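Ticket 47: Recorded path does not match hand-guided path
Product: Drekari Teach, remote and hand guiding
Site: Sakstead, cell 2
Status: Open, waiting for support

We teach the arm to pick single objects out of a metal bin. When I guide it by hand, the recording is good. When I do the same pick by remote control, the replay stops too high and the gripper closes above the object.

What I already tried:
Restarted the controller and the Drekari service. No change.
Changed the recording rate from 500 to 1000 Hz. The file is bigger, the error is the same.
Loaded the tool data again from the backup of October. No change.
Lowered the remote speed to 300 mm/s. The replay is a little better, but still too high.

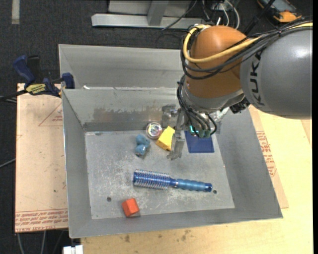 Alaoui

The arm is the KUKA and the gripper is down in the bin, between the yellow wedge and the blue square. The hairbrush lies across the front. I would like to teach the brush first, by its handle.

My question is if the remote mode uses a different tool point than hand guiding. In the Drivside menu I see only one tool, but maybe there is a second setting that I do not find. I can send both recordings if you tell me where to upload them.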